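What happens before a big concert?

I used to think a singer just turned up and sang. Nope! When I went to see Lerato Ngubane on her April tour, I got there early and heard the sound check — that's when the band tests every microphone, one at a time. 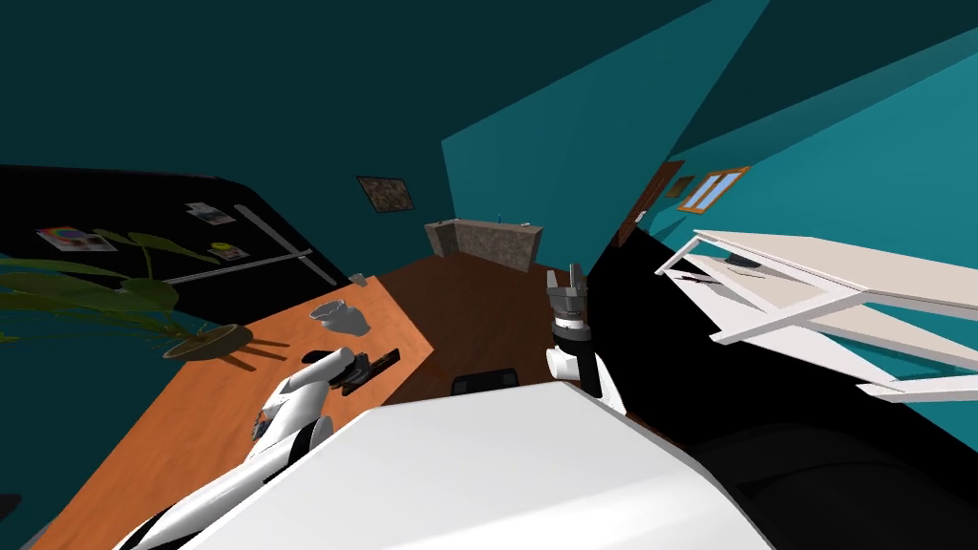 Then there are the lights. The hall had 261 of them, and each one has to be pointed at the right spot. It took 16 people all morning!
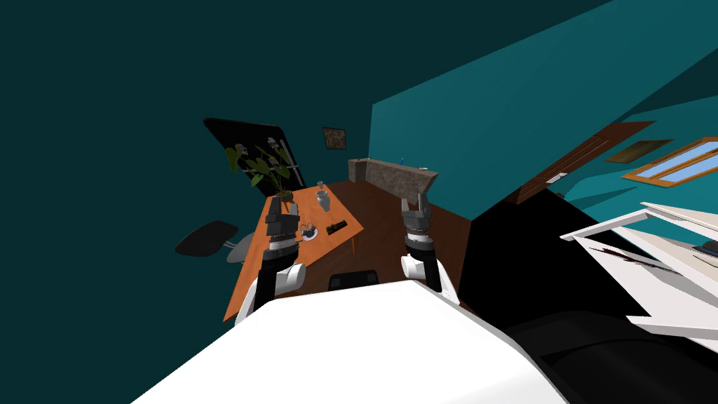

A white vase and a small plate on the table.

After that, the doors open and 800 fans rush in (I was near the front, hooray). And the drummer? She was having a nap backstage.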